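Préhension robotisée : Clerkance publie les premiers résultats de sa campagne comparative

30 mars 2026

Le centre d'essais Clerkance a rendu publics les premiers résultats d'une campagne consacrée à la saisie d'objets courants par des bras robotisés. Engagée en janvier, l'étude compare deux pinces à mâchoires parallèles, la Piltix et la Maihi, montées tour à tour sur un même bras et pilotées par le même contrôleur. Elle totalise à ce jour 3501 tentatives de saisie enregistrées.

La campagne s'inscrit dans le programme Mellon, qui vise à doter les intégrateurs et les établissements d'enseignement technique d'une base de comparaison commune. Les fiches des fabricants indiquent en général une force de serrage et une course d'ouverture, mais renseignent peu sur le comportement des équipements face à des objets déformables, ajourés ou de forme irrégulière. Le protocole retient donc un lot de 40 objets, parmi lesquels figurent des emballages en carton, des flacons, des câbles et des jouets en peluche.

Chaque objet est présenté dans plusieurs orientations, à des hauteurs différentes. Une tentative est considérée comme réussie lorsque l'objet est soulevé, maintenu pendant la durée prescrite puis déposé dans la zone d'arrivée sans intervention de l'opérateur. Les chutes, les glissements et les contacts non désirés avec le support font l'objet d'un relevé distinct.

Sur les objets rigides, les deux pinces obtiennent des résultats très proches. L'écart se creuse sur les objets souples : la Maihi, équipée de doigts à revêtement compliant, enregistre 23 échecs sur une série de 300 saisies de peluches, contre un nombre nettement supérieur pour la Piltix. Cette dernière conserve en revanche l'avantage sur les petites boîtes en carton, pour lesquelles la précision de fermeture limite l'écrasement des arêtes.

Le rapport d'étape consacre également un chapitre à la perception. Deux configurations ont été évaluées, l'une avec une caméra fixée au poignet du bras, l'autre avec une caméra placée en tête.

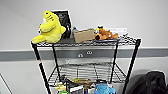 Les étagères en fil métallique constituent, selon le centre, l'un des supports les plus exigeants du protocole. La grille perturbe l'estimation de profondeur et les extrémités des doigts peuvent s'y engager lors de l'approche. La caméra de tête offre une meilleure lecture de l'ensemble du rayonnage, tandis que la caméra de poignet demeure préférable dans les derniers centimètres du mouvement. Clerkance recommande d'associer les deux points de vue lorsque le contrôleur le permet.

Une seconde phase portera sur les niveaux inférieurs des rayonnages, où les montants réduisent l'espace de manœuvre, ainsi que sur une version modifiée des doigts de la Piltix. Le protocole, la liste des objets et les relevés de la première phase peuvent être obtenus sur demande écrite auprès du secrétariat du programme Mellon.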